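Posted in December by Dennis Inskip

I have finally been to the Trolaven, and I have so much to say about it that my wife has asked me to please type it instead. So!

If you grew up anywhere near Posmont you know the building even if you never ate there. It's the long brick one down by the old depot with the green awning and the two front doors, side by side, close enough that you can hold both handles at once. I'd always assumed one of them was for deliveries. No! The left door was for railroad men coming off shift, who were allowed in with dirty boots, and the right door was for everybody else, and the wall between the two rooms stayed up until the kitchen was redone after the war. Same stove, same cook, same chicken and dumplings going out both sides. The railroad side paid a nickel less.

The cook for most of those years was Adela Hulme, who started out renting the back half of the building to do laundry. She fed her two brothers at noon, then she fed the men they worked with, and by the end of that first winter the washtubs were out in the yard and there were benches where they'd been. I love that there was never a grand opening. People kept turning up and she kept buying more flour.

Her ledgers are still in the building. The family keeps them in a cabinet by the register and they'll let you look if you ask when it isn't busy (go mid-afternoon, I went at three and had the place nearly to myself). The first one shows she bought the building outright for $3545, paid off in little bits, some months a decent chunk and some months just a dollar or two with a note in pencil beside it. One of the notes says "shoes." I stood there reading that one for a while.

There's also a page listing everything in the dining rooms when she took out insurance, and it has 58 chairs on it, 187 plates, one piano, "poor." I laughed out loud at the piano. It's gone now, sadly, though you can still see the dents in the floor where it sat against the back wall.

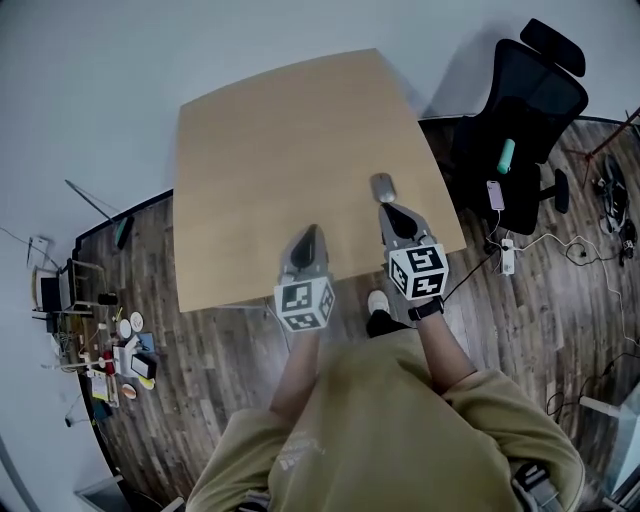 Marlene wrote in after I mentioned the Trolaven last month to say that I had the pie wrong, that it was never rhubarb on the railroad side, it was always vinegar pie, because fruit was for the right-hand door and Adela wouldn't hear otherwise. Her grandfather complained about it until he died, apparently, and then one Sunday dinner somebody made him a rhubarb and he said it wasn't as good. I'm happy to be corrected! I went back through my pictures of the ledger and there is an awful lot of vinegar in there for a place that didn't make its own pickles, so I think she's right.

Now the food, which I should have started with. The dumplings are the flat kind, rolled and cut, and if you're a fluffy dumpling person I would ask you to set that aside for one lunch. The broth is peppery and thick and comes in a bowl wider than my head. I had the green beans too, cooked way past what anyone would do today, with onion, and I finished every one. Coffee is just coffee. The rolls come in a basket under a napkin and they'll bring you another if you look at it sadly enough.

What I couldn't get anybody to settle for me is the name. There was never a Mr. or Mrs. Trolaven that I can find. The lady at the register had heard it was the name of a boat. The man filling the salt shakers said it was two towns squashed together, but he couldn't tell me which two. I've looked at the old Posmont directories and it shows up as "Hulme's" for years and then one year it's the Trolaven, with no explanation at all. If your family has a story about it, even a silly one, please put it in the comments, I'd be thrilled.

I'm planning to go back after the holidays for the ham, which they only do when it's cold, and to have another look at the second ledger. The pages are stuck together toward the end and I didn't want to be the one to tear them.

Last updated: December. Pie corrected, thank you Marlene.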